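Open afternoon at the Teixeira shared workshop, May 5, 2025

Quick write-up before I forget it all. Went over with Mirela Bezerra to see how other people are getting on with home-built arms. Missed the first bus, got there after the welcome talk, so if you want the history of the place ask Mirela, she read the leaflet.

Sign in at the front, badge, tea. Shop side first. Odair Toledo took us round the benches: two lathes, a laser cutter with a queue, a wall of drawers labelled in three different hands. He runs the beginners' evening and gets through a lot of M3 screws, 3000 in a box and he says it never lasts. Saw a Tremix motor driver with the lid off, somebody had rewired the connector the right way round (took them a month to notice). Good chat about cable strain. I have the same fault at home and now I know why.

Then over to the cloth work, which was what I'd come for. Busy in there, hands on grippers, blue stuff going back and forth on the green sheet. 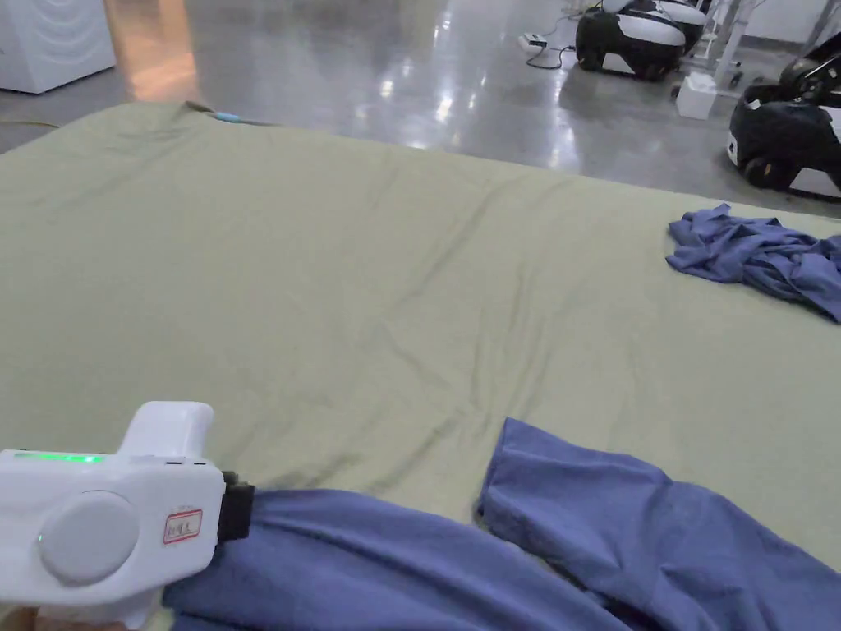
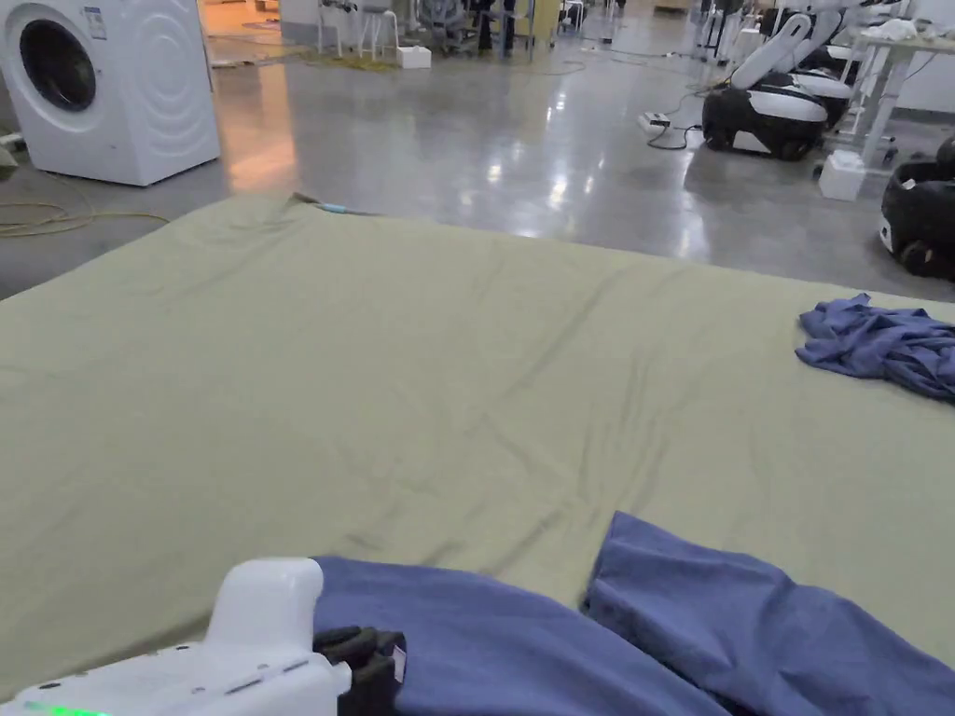
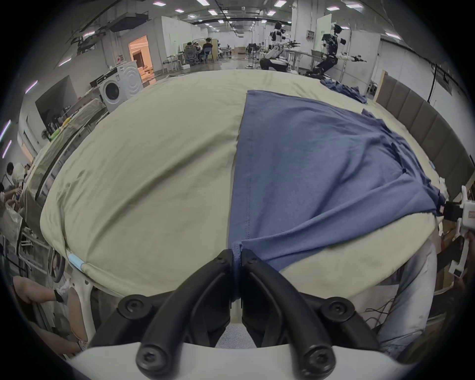
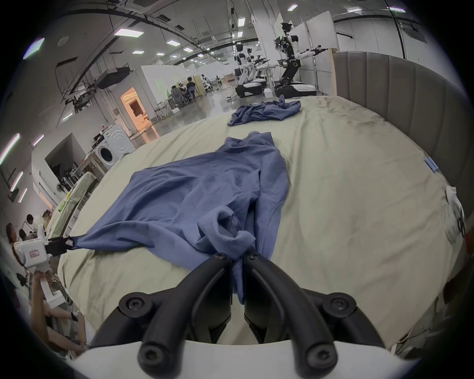
My own build is the Brarkberg, so called after the shelf it's bolted to. One arm, two fingers, printed in the spare room, and so far it can pick up a tea towel and drop it again. Fingers are the problem. Mine are flat plates and the cloth slides out sideways as soon as there's any pull. The black ones in Teixeira are curved and come together at the tips, four round screw heads on them, so you get a pinch on a small bit of fabric with the rest left to hang. Drew that on the back of my badge straight away. Will try a curved pair, same servo, see if it holds a sleeve. The other thing is two grippers, one on each end of the garment, where I've been trying to do it all with one and a bulldog clip. So a second arm then. Dalva Sales reckons I can do it for the price of the first as the controller has spare channels. We'll see, she said that about the kiln.

Asked Everaldo Xavier how he'd learn folding from scratch. Start with a square, he said, not a shirt. Do 30 of the same fold and write down wich ones you'd be happy to put in a drawer. He also thinks my shelf is too high and he's right, I have to stand on a box to reset the thing.

Bought: 9 metres of silicone wire off the swap table, a bag of mixed springs, a Helness bench clamp with a bent handle. Mirela got a soldering iron stand and most of the biscuits.

Moans. Coat hooks full by the time we got in. Parking round the back is tight and the sign points the wrong way. Talk on batteries ran over and I missed the one on grippers, Heloísa Prado was giving it, gutted. She's sending the notes on, will put them up when they they come.

Next open afternoon is in October. Hoping to have the second arm moving by then, or at least printed. Anyone who wants a lift let me know, room for two if you don't mind sitting next to the springs.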